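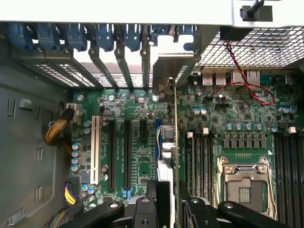 Last changed: 2024-02-15

Blog > Robot software > Card insertion notes

I spent most of this month on the code that puts an expansion card into a workstation board, and I want to write down what changed before I forget it.

The old version, which we called Rasum, was a chain of fixed steps. Find the slot, move over it, go down, push. It worked in the Purmont simulator and did badly on a real chassis. The detector would happily pick the slot next door, and a long black slot beside another long black slot is a hard case for it. Once the wrong slot is picked, every later step is wasted.

So the first thing I did was stop asking for a single answer. The detector now returns a list of slots with scores, and the planner keeps the top 2 until the wrist camera is close enough to separate them. I also let it use the rear of the case. The bracket has to line up with an opening there, and that rules out most bad guesses. 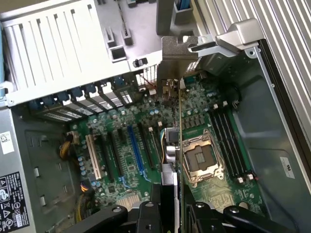

The second problem was timing. The controller runs at 600 Hz and the images come in far slower, so the pose estimate was always a bit old by the time it got used. I had been treating it as current. Now each estimate carries its capture time, and Cotport (our small state library) looks up where the wrist was at that moment. It's a dull fix and it removed most of the sideways drift on approach.

Jovita Carrillo rewrote the contact part. Her version watches the wrist force and does a short search in the plane of the board when the edge lands on plastic. She set a time limit of 3000 ms on the search. After that it backs off and asks for a new estimate — no more grinding away in the same place.
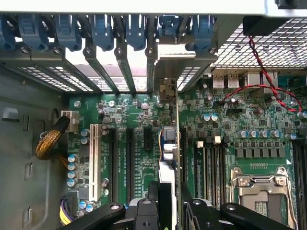
I also cleaned up the logging. Before, each module wrote its own file with its own clock, and lining them up by hand took longer than the run did. Everything goes through Ochoa now. It keeps the last 100 runs and drops older ones unless they are tagged. If you use it, tag your failures right away. I lost a good one in August by waiting.

Still open: loose wires. The planner treats them as free space, and I don't have a good model for something that moves when you touch it. For now I mark keep-out boxes by hand for each chassis. The grasp check is also weak when the card is seen edge-on, as there is so little of it to match against.
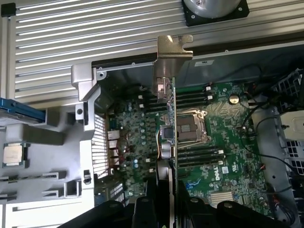
Gripper closed on a card over the Dell board, wrist camera view.

Next I want to try the same planner settings on a second case layout without retuning. I'll post the config files when they're readable.

Contact | Copyright 2024 | Back to top

This site uses cookies to remember your settings. OK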